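Gorkinstead Voter Outreach Project
Progress report to the Kjærgaard Fund, second quarter

Where we are

The election for the Costton seat is still on, which puts us ahead of last year. We have now knocked on 3561 doors in Gorkinstead and the east side of Costton. Of these, 719 were opened. A further share were opened and then closed again, and we have left those out of the total as a matter of pride.

Registrations

We signed up 210 new voters against a target you will remember as larger. The target was set in a good mood. Most of the new names came from the bus station table, which runs Thursday evenings and costs us nothing but our dignity when it rains.

Candidate forum

Two of the candidates have agreed to appear on the same stage. The third has asked to see the questions, then the stage. The Dukine Hall is booked for September and the deposit is paid. We still need a moderator who has never expressed an opinion in Costton, and the search has been widened to neighboring counties. 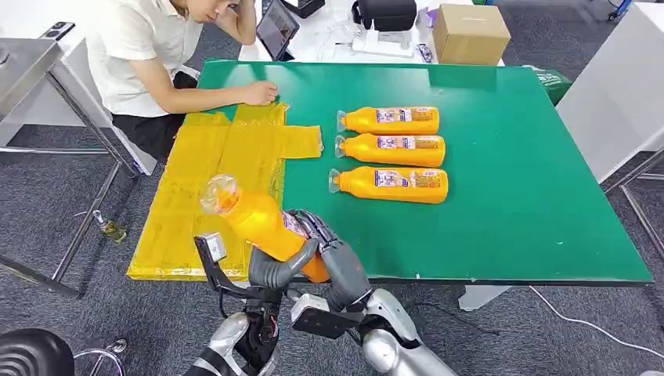 Spending

We are under budget on printing and over on parking. The county moved its early voting office after our leaflets went out, so a corrected batch is on order and will use up the printing surplus.

Next quarter

More doors, evenings only. We request permission to move the unspent travel money to the forum sound system, which was last heard clearly two mayors ago.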